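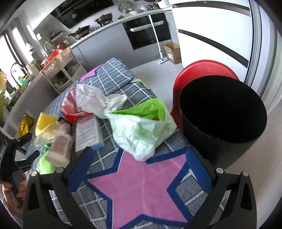 Kitchen and Packaging Waste Check, Unit 5, Grinport
Checked by: Meron Yilma
Copy to: Henrik Bauerfeind
Sunday, January 31, 2021

12 Shares 2 Comments

1. Trash bin
Black, round, with a red flip lid. Lid was up and the bin was empty. OK.
Comment: The bin is on the floor right beside the sorting cloth. Fine during sorting. Move it back to the wall when done so the path to the cooktop stays clear.

2. Plastic bags
White, red and see-through bags in one heap on the cloth. Not OK.
Comment: Bags go in the bag drawer or in the bin the same day. Unit 5 has children visiting on weekends. Tie a knot in every bag before it is thrown out.

3. Contents of bags
The see-through bag has lime-green filling coming out of the top. Needs action.
Comment: Empty it and check for small items before it goes in the trash. Last December a key went out with the packing at the Etier building.

4. Boxes and jars
One white box with a blue stripe, leaning in the pile. One pinkish jar with a white base. Needs action.
Comment: Flatten the box if it is empty. If the jar still has product in it, close it and put it on the bathroom shelf, not with the food.

5. Cloths
A lime-green cloth at the bottom of the heap, and a yellow one wrapped in clear plastic. Needs action.
Comment: Take the yellow one out of the wrap before storing. Wash the green one if it has been used. Do not leave either on the counter next to the burners.

6. Foil
Scrap of gold foil at the edge of the cloth. Minor.
Comment: Trash. It does not go in paper recycling.

7. Cooktop and hood
Pan and wok on the counter under the hood. OK.
Comment: Keep all plastic and cloth on the floor side until sorting is finished. Turn the wok handle in from the edge.

8. Floor covering
Gray checkered cloth with pink stars. OK for sorting.
Comment: Trip risk if left out. Shake it, fold it and put it away.

Result: 2 minor visits left on the plan. Natnael Mersha to recheck items 2 to 6.

Share this checklist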